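Robotics > Perception and Control > Full Text

Skip to main content Contents Figures References Search

4. What the Contact Label Knows: Plug Tasks with Hand-Held Grippers 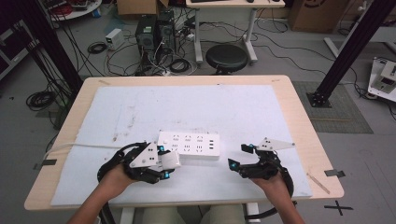 Figure 3. Plug handling with two hand-held grippers. The left gripper holds a white plug at the corner of the power strip; the right gripper is open over the board.

4.1 Why we looked at plugs

Most results reported for the Lesero labeling tool come from pick-and-place tasks, where a wrong guess about the moment of contact costs little. If the label says the cup was grasped three steps early, the policy closes its fingers a bit soon and still gets the cup. We doubted that the same labels would hold up on plugs and sockets. Plugs are small, they are often the same color as what they go into, and a few millimeters decide whether the motion counts.

The tool takes the wrist video, the tracked pose of each gripper and the jaw opening, and it assigns every time step to one of four states: free, approach, contact, and seated. The last two are the ones a planner would like to rely on. They are also the ones for which the tool has the least evidence. In Figure 3 the left jaws are closed on the plug, and a still view gives no way to say if the plug is going in, coming out, or staying where it is. A labeler working from vision has to settle this using the time steps on either side, and when the pose track drifts it settles it badly.

4.2 Setup

We collected 30 sessions on one table, with the power strip placed on a white foam board. The white-on-white arrangement was kept for all sessions. It is a hard case for segmentation, and we see little value in showing that a labeler works against a dark mat when the intended use is in homes and offices. Operators were told to work at a natural speed and were given no feedback from the labeler. Each session was cut into episodes by hand, which left 2000 episodes after we removed those with lost tracking in either gripper.

Removing those episodes is a choice that favors the tool. We did it because the Lesero documentation asks for it, but a reader who wants to know how the method behaves in daily use should take our numbers as the friendly version. Tracking was lost most often when an operator tilted a gripper steeply toward the board, and that is how people tend to work when a plug is tight.

Both grippers were treated alike by the software. The labeler does not know which one is doing the work, and it runs the same model on each stream. This matters more than it first seems. The idle gripper often hovers close to the strip with its jaws open, and the model has learned that open jaws near an object usually mean an approach. Long stretches of plain waiting are therefore marked as approach, and a policy trained on them inherits a habit of hanging over the socket and doing nothing.

4.3 Hand labels

Brodie Partington labeled a subset of 50 episodes twice, with a gap of several weeks between passes, and without seeing the tool's output. We used the second pass as reference and the first to judge how far a person agrees with himself. Agreement was high on free and approach. On the change from contact to seated the two passes differed by up to 17 time steps, and in several episodes the rater noted that he was going by how the operator's hand relaxed afterward and could not see the plug at all.

We report this in some detail because earlier work treats hand labels as the truth. For the seated state they are a second opinion. Any accuracy figure finer than the rater's own spread should be read with that in mind, ours included.

4.4 Results

On free motion the tool does well, and we have no complaint. On contact, it fires early when the jaws pass close to the strip and late when the plug is already gripped at the start of the episode. The second failure is easy to explain. The training data nearly always begins with empty jaws, so an episode that opens with a held plug looks to the model like a gripper closed on nothing.

The seated state is where our doubts were largest, and they were mostly borne out. We ran a simple check in which the video was replaced with blank frames and only pose and jaw opening were kept. The seated labels barely moved. Whatever the model uses to decide that a plug is home, it is mainly the gripper slowing down and then letting go. An operator who gives up on a tight socket and releases the plug half inserted produces the same trace, and the tool marks it as a success.

The Wei planner, which we used downstream, trusts the seated label fully and moves to the next step as soon as it appears. We tried holding it back with a short delay. This reduced the number of false advances but made the planner slower on every good episode as well, and we could not find a delay that we would defend on both counts.

4.5 What we would not claim

We did not measure force. A cheap load cell in the jaw might settle most of the cases above, and it is possible that better vision would settle some of them too. We did not test other rooms, other strips, or other tables, and the same operators appear in many sessions. A policy that does well on our data may simply have learned our foam board.

We also would not claim that Lesero is worse than its rivals. The Zukoston labeler was run on the same episodes with default settings and showed the same weakness in the blank-video check, though it erred late where Lesero erred early. Averaging the two gave better numbers on the hand-labeled subset. We left that result out of the main table, as two errors of opposite sign on a small subset are weak grounds for a method.

For now we use the contact labels for cutting episodes and for nothing else. The seated labels are dropped before training, and success is entered by the operator with a key press at the end of each attempt. It is slow, and operators forget.

Related articles
Drift in hand-held gripper tracking over long sessions
Lenau: an episode editor for two-arm demonstrations
When should a planner wait? Delay and false advances in plug tasks
Blank-video checks for state labelers

Previous section Next section Back to top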